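Cell drops the apple short of the plate after cloth change

bszalcedo_moya
Posted 23 Jul 2024

Our pick and place cell puts one fruit on one plate, over and over. It ran fine on the bare bench. I put a dark grey cloth down to kill the glare and now it lets go early, 13 misses in the last shift. Calibration was redone twice. Arm is a Kotuner, stock fingers.

Unai Montes
Check your table height. Cloth adds thickness and your depth plane is still set for the bench.

bszalcedo_moya
Did that first. Height is right to the millimetre.

fisley_andor
I'd be looking at the creases. Ours went haywire over a fold until we ironed the thing. Any ridge near the plate rim gets read as rim.

Unai Montes
Disagree. A crease is nothing next to a plate. Exposure is the more likely culprit – white on dark grey blows out and the rim colour washes into the well. What's yours set at?

bszalcedo_moya
Auto. Start position, with the arm parked clear: 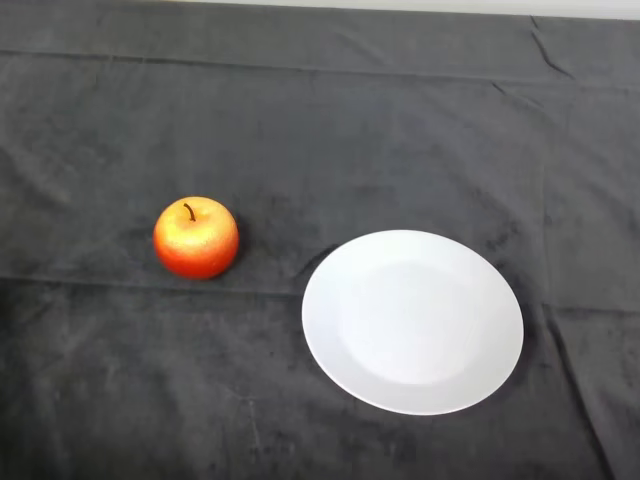
Benito Segura reckons auto is the whole problem and says to lock it at 2000 microseconds, then redo the plate fit before touching anything else.

fisley_andor
Fine, but iron it as well. One fold goes right under the plate.

bszalcedo_moya
Will lock exposure tonight and leave the cloth alone, so I only change one thing.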